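Projects > Robotics and Automation > Evaluation of a Retail Picking Kit

July - Student project group, Gadberg

1. Purpose of the report

The project reviewed the Markari Counter Kit, a two-arm package sold for small shop and canteen counters. The supplier, Shboul, offers it with two arms, parallel grippers, wrist cameras and a licence for the Rusasia control software. We were asked to judge whether a small business could set it up and run it without specialist help.

2. Test layout

The counter was a table covered in brown cloth. Stock was chosen to give a spread of shapes and surfaces: wrapped chocolate bars, small boxes, round containers, foil trays and red drinks cans. Clear acrylic stands were kept in the layout throughout, as they are common in shops and hard for depth sensing.

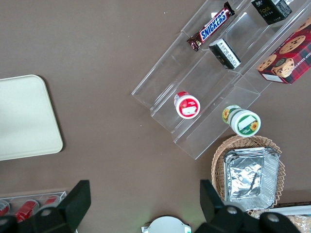
The software needs each item taught once by hand. The manual allows 15 minutes per item and this was enough for boxed goods. Shiny or transparent packaging took longer - the outline had to be corrected by hand before the item could be saved. We taught 8 items in the first session and ran 100 picks on them, logging each with a grip force and an end position.

The log file is plain text and easy to read. Error codes are less helpful. Code 1012 is listed only as "grip fault" and was raised both for a missed item and for one held too near its edge.

Soft goods were added in the second session. The grip force must be lowered for these in a separate menu, and the setting is lost when the software restarts.
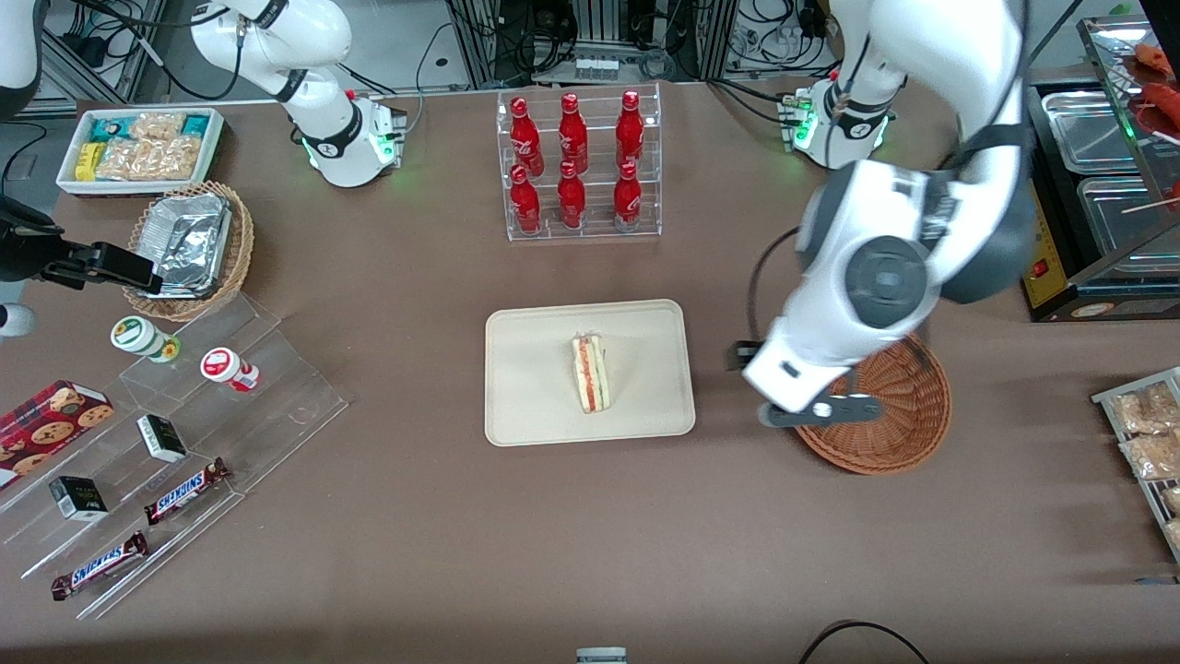
3. Findings

Mounting and cabling were simple and the printed guide was accurate. Teaching is slow but can be learnt in an afternoon. The kit is suitable for a counter with a fixed range of packaged goods. For stock that changes often, the teaching time would need to be costed before purchase - the quotation from Shboul does not include it.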